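Teaching an Arm to Unplug Things: Group Project Report

Group: Keegan Lavoie, Nisha Shukla, Ragnvald Solberg
Supervisor: Maximiliano Retamal

1. What we said we would do

Our proposal promised a robot that could take apart an old desktop computer. Our supervisor wrote "which part of it?" in the margin, and over the following weeks the answer shrank from "all of it" to "the drives" to "the cables near the drives". This report covers the cables near the drives.

We wanted to find out whether a person with no robotics background could show an arm how to do a fiddly job well enough for the arm to learn something from it. We had three such people to hand, as we had just enrolled ourselves.

2. Two ways of showing

We tried two methods. The first was to hold the arm and push it through the motion, with the motors slack. This feels lovely for the first few minutes and then feels like helping a drunk friend up a staircase. It also puts your own elbow in front of the wrist camera, so the recordings contained a good deal of Ragnvald's jumper. A policy trained on that would presumably wait for the jumper before starting.

The second was remote control. The operator holds a small copy of the arm (we called ours Pukstead, after a spelling mistake in the order form) and the real one follows it. You sit to one side and work from the wrist camera view. You feel nothing at all through the handle, so you have to judge by eye how hard you are pulling. Keegan was good at this. Nisha was good at it after lunch.

We dropped the first method in December and everything below was recorded with the second.

3. Recording

Each demonstration began with the side panel off and the gripper parked above the case. The operator moved in, took hold of a connector, drew it back and let go over the tray. We kept 19 full sessions, which came to 2,484 separate clips once the pauses were cut out. The pauses were long. Most of them were us arguing.

Things we changed along the way:

The gripper speed was halved. Our first setting closed the fingers with real enthusiasm.

We stopped tidying the wires between takes. The early clips all had cables lying the same way, and the arm learned to reach for where the cable used to be.

Bad grasps were kept if the operator recovered from them. We had been deleting these out of vanity, until Tanner McKinnon from the Tosmont lab pointed out that the arm would need to see how to get out of trouble as well -- and that we had supplied plenty of material.

4. Working inside the case

Space was the main difficulty. The fingers have to come in close to the drive cage, and there is metal on most sides of any path you pick. Black connectors on black cables, approached by a black gripper, did not help the operator's eyesight or temper.

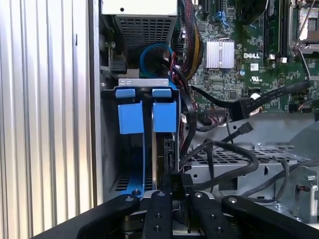 Why not just program the positions by hand?

Cables never lie the same way in two machines, or in one machine after you have touched it, so a fixed list of positions goes stale at once. A demonstration carries the looking and adjusting along with the movement.

5. Results, such as they are

The trained arm will reach into the case and close on a connector more often than it misses. Pulling is weaker. It tends to tug, wait, and tug again in exactly the same place, a habit we traced to Keegan. Connectors with a latch defeat it, as you need to squeeze and pull at once and our clips show very little squeezing.

6. If we did it again

Start with one cable. Swap operators more often, so that no single person's bad habits get taught as policy. Write down the camera settings before someone changes them, and agree who that someone was.

The recordings are on the shared drive under Dultdale, and the small arm goes back in the locked cupboard. Ragnvald has the key.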